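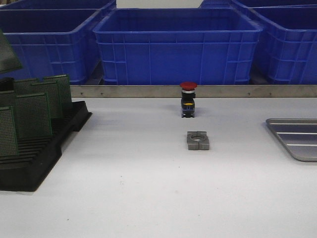
Session 6: Where Does the Stock Sit?

Course notes, Stores and Small Warehouses, taught by Kuldeep Chaudhary and Girish Bisht

Last week we finished with the stock card, and several of you asked the best question of the term so far: if the card says there are nine boxes of something, how does anyone find them? So we are spending this whole session on location. It sounds dull. I promise it is the bit I look forward to most every year!

Fixed and floating places

There are two basic ways to decide where a thing lives. In a fixed system every item has its own home, and the home stays the same whether it is full or empty. Your kitchen cutlery drawer works like this. Anyone who has been in the building a fortnight can walk to the right shelf without looking anything up, which is lovely when it is busy and the phone is going.

In a floating system (some books say "random", a poor word for it) goods go into any free space of the right size, and the record says where. You use the space far better, because an item that has run out isn't holding an empty shelf. The price is that you depend completely on the record. If a person moves a box and doesn't write it down, that box has more or less left the building.

Most real stores mix the two. The fast movers get fixed homes close to the packing bench, and the slow movers float at the back. When Girish worked at Gadska they ran 2,000 lines this way with a paper ledger and a very sharp pencil, and he'll bring some of the old pages on Tuesday.

Writing an address

A location code should read like a postal address, from large to small. Our pattern for this course is:

Aisle - Bay - Level - Position

So C-09-2-6 is aisle C, bay nine, second level up, sixth position along. Always count levels from the floor. Always put the nought in front of single-figure bays, or your list will sort 10 before 9 and you will spend an afternoon wondering why. Leave out the letters I and O for aisles, as they get read as one and nought.

Please don't put meaning into the code beyond the place itself. The Pathak case in your reader is a wonderful muddle: they used P for paint, then paint moved to the other end of the hall, and the labels stayed on the old racking for years. An address tells you where. What is kept there belongs on the stock card.

Walking distance

Now the fun part. Take any pick list from the Plusano exercise and draw the route on the floor plan with a coloured pen. Then swap the two most-picked items with whatever is nearest the bench and draw it again in another colour. The difference is often huge, and you haven't spent a penny!
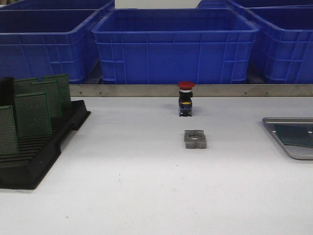 When you do this, count trips as well as steps. An item picked once a day in a big quantity may deserve a worse place than one picked singly all morning. Weight matters too: heavy goods belong between knee and shoulder height even if that costs a few extra paces, and light bulky goods can go up top. If two rules pull in different directions, choose the safer one and make a note of your reason in the margin, as we give marks for reasons.

Things that are often ordered together can be neighbours, with one warning. Things that look alike should never be neighbours. Left-hand and right-hand hinges side by side will be mixed up by the end of the month, however good your labels are.

For next time

Read the Stotent chapter as far as the section on returns. You can skip the tables.

Finish both coloured routes and bring the plan with you, folded is fine.

Make up addresses for one cupboard at home, using the course pattern with the aisle left out. Ask someone else in the house to fetch an item from the address alone, and write down where they got stuck. These reports are always a joy to read, so do be frank about the results.

Kuldeep has spare floor plans for anyone who has already drawn all over theirs. We start with cycle counting next week, so bring the stock cards from session 5 too.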